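Equipment Notes: Sedano Wrist Kit, Second Revision

18 Jan 2022

The second revision of the Sedano wrist kit has been on our bench since November. Readers who saw the earlier note on the first revision will remember that we liked the jaws and did not like the mounting plate. The plate has been redone. The price has gone up. Most of what follows is about the jaws and the camera, with some remarks on the software at the end.

The kit is sold by Peltetti as a complete assembly: gripper body, two fingers, wrist camera with bracket, a cable set, one spare pair of finger pads, and a license for Clikoten, the recording and playback software. It does not include an arm. Peltetti lists adapter rings for the common flange sizes and will cut others to order, at a charge. Ours arrived with the wrong ring. The replacement took nine days.

Weight with camera and bracket, as measured here, is 915 grams. The first revision came in lighter, and anyone running a small arm near its payload limit should do the arithmetic before ordering. With a light arm fully extended, the weight of the kit leaves little margin for the object being lifted. Abdelghani Nasr, who ran most of the lifting tests, kept the speed down to a quarter of maximum for anything with a handle or a loose load inside it, and we would suggest the same starting point.

Fitting takes under an hour. The bracket is now keyed, so the camera goes on one way only, and the offset between camera and jaw no longer has to be re-entered each time it is removed. Cable routing is still poor. The connector leaves the body on the side where most users will want to put a clamp, and the supplied ties are too short to go around the forearm of a mid-size arm. Buy longer ones.

For rigid items with flat sides there is little to report. The fingers close square, the force setting repeats well, and after 473 pick cycles on boxed goods the pads showed light polishing and no tearing. The more useful test is on things that flex or have an uneven surface, and for this we used woven baskets, packed and unpacked, gripped at the rim. A wicker rim is a reasonable stand-in for a lot of awkward retail and gift-packing work. It is rounded, it gives under load, and the weave offers the pad a row of bumps in place of a surface.

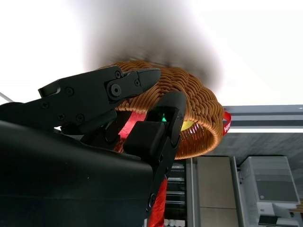
Grip force is the setting that matters most on this kind of material. The factory default is too high. At the default the strands creak and, on a cheaper basket, will crack on the inside of the rim after repeated picks. Set too low, the basket rotates about the contact line as soon as the arm moves sideways. Iman Ait Ali worked through the range in small steps and settled a little below the middle of the scale, with the closing speed reduced by half. The slow close gives the weave time to compress and lets the fingers find a gap between loops. It costs a fraction of a second per pick, which few users will notice.

Tilt is a separate matter. A basket held at one point on its rim will hang at an angle unless the load happens to sit directly beneath the grip. The kit has no torque sensing at the jaw, so the software cannot correct for this by itself. Two workarounds are given in the manual: approach the rim from the heavier side, or place the basket with a short lowering move that lets the far edge touch first. The second works better in our hands. It should be taught slowly, and with the real contents in place, as ribbon, tissue and wrapping tend to shift once the basket leaves the table.

The wrist camera is adequate. Focus is fixed and set close, so jaw tips and the contact area are sharp and anything past arm's length is soft. Exposure is automatic and tends to be pulled about by ceiling lights whenever the wrist rolls over and the lens points upward. There is a manual exposure option in Clikoten, three menus down, and we recommend using it. The fingers take up a good part of the view, and with a large object in the jaws there is not much left to see past it. A second, fixed camera is worth having for placement work -- Peltetti does not bundle one, but the software accepts two streams.

Clikoten itself has improved. Recording starts without the long pause of the earlier version, files are written as the session runs, and a dropped connection no longer loses the whole take. In one session of 287 recorded picks we lost two, both to a network fault on our side. Trimming is still done one file at a time. There is no batch rename. Export to the older Sqalli format is supported, though joint velocities are left out and have to be recomputed.

Service terms: one year on the body, 90 days on fingers and pads. Pads are a consumable and are sold in packs of four pairs. Peltetti quotes a body life of 2,000 hours before the drive needs attention, a figure we have no means of checking. The finger screws should be looked at weekly. Two of ours had backed out slightly by the third week, and a drop of medium-strength threadlocker has held them so far.

On balance the second revision is a sound purchase for a shop that handles mixed or soft-sided goods and already owns an arm with some payload to spare. Owners of the first revision who have made their own mounting plate have less reason to change. The keyed bracket is available by itself as a spare part and fits the older body with two washers under it.

Orders go through Peltetti direct. Ask for the adapter ring by flange drawing number -- ours was ordered by arm model, and that is how the wrong one was shipped.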